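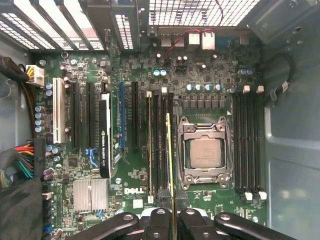 By Chin-lung Huang, Drakine Press Office
2026-06-11

Statthorpe to Open Computer Repair and Reuse Center in Former Hoten Building

STATTHORPE – Drakine, the nonprofit that has run the town's electronics drop-off program, will open a permanent repair and reuse center this August in the former Hoten furniture store on Mill Street. The center will take in unwanted desktop and laptop computers from homes, schools and small businesses, repair the ones that can be repaired, and pass them on to residents at low cost or no cost.

Drakine collected 1493 computers during its last program year. Of those, 1252 were tested and 894 went back into use. The remaining machines were taken apart for spare parts or sent to a licensed recycler.

Until now the work has been split between a rented storage unit and two classrooms at the Statthorpe adult education building, which were available only in the evening. The new site puts intake, testing, repair and pickup under one roof and lets staff work regular daytime hours.

"We were spending a good part of each week moving boxes from one place to another," said Chin-lung Huang, program manager at Drakine. "The storage unit had no power outlets, so we couldn't even turn a machine on there to see if it was worth carrying across town. Now the test bench will be on the other side of the door from the drop-off counter."

The lease was signed with Šindelář Properties, which bought the building after the Hoten store closed. Šindelář is paying for new wiring on the ground floor and a ramp at the side entrance. Drakine is paying for workbenches, shelving and a sprinkler inspection. The second floor is not part of the lease and will stay closed to the public.

What the center will accept

Residents may drop off desktop computers, laptops, flat-screen monitors, keyboards, mice, power adapters and loose parts such as memory modules, hard drives and graphics cards. Items do not need to be working. Desktops with missing side panels or missing drives are fine.

The center will not accept tube televisions, printers, microwave ovens or anything with a swollen or leaking battery. The county transfer station takes all of these during its normal hours. Anyone with a damaged battery should call the station before bringing it in.

There is no charge for dropping off equipment. Businesses and schools bringing more than one carload are asked to book a time so that the loading door can be kept clear.

Personal data

Every drive that comes into the building will be logged at the counter and either erased or physically destroyed. Donors can ask for a written record showing the serial number of the drive and what was done with it. Drives waiting to be processed will be kept in a locked room.

Drakine still recommends that people copy off any files they want to keep and sign out of their accounts before donating. Staff cannot search for or return files once a computer has been handed over.

How repaired computers are given out

Most of the desktops that come through the program need fairly small repairs. Common jobs include replacing a failed drive, adding memory, cleaning out dust and installing a current operating system. Memory upgrades are usually done with modules saved from machines that could not be repaired, which keeps the cost of parts down.

Finished computers are offered first to households with a student in the Statthorpe school district and to adults enrolled in job training. Any left over are sold to the public from a counter at the front of the building. Prices will be posted on the wall and on the Drakine website and will be the same for everyone. Each computer comes with a power cord, a printed setup sheet and a 90-day exchange period.

Applications for a free computer can be picked up at the public library, the adult education building or the center itself once it opens. The form is one page long and asks for proof of address. Applicants who received a computer from the program in the past may apply again if the earlier one has stopped working – they should bring the old one with them so that its parts can be reused.

Classes

Drakine will also move its Basic Desktop Repair class to the new building. The class covers opening a case safely, identifying the main parts, seating memory and expansion cards, replacing a drive and finding the cause of a computer that will not start. No earlier experience is needed. Students under 16 must be signed up by a parent or guardian.

"People often come in thinking they need a new computer, and some of them do," Huang said. "But a lot of them go home with the same one and a bit more memory in it."

The evening class now in progress at the adult education building will finish there as planned. Registration for the fall classes will open after the move.

Changes to the current drop-off program

The storage unit will stop taking equipment at the end of July. Anything left outside after that will be treated as dumping under the town code. Drakine asks residents to hold on to their equipment until the new counter opens. The opening day and weekly hours will be posted at the library and on the Drakine website.

About Drakine

Drakine is a nonprofit organization based in Statthorpe. It collects, repairs and redistributes used computers and teaches basic repair skills to adults and teenagers. Its work is paid for by computer sales, class fees and donations.

Media contact: Chin-lung Huang, Drakine Press Office, Statthorpe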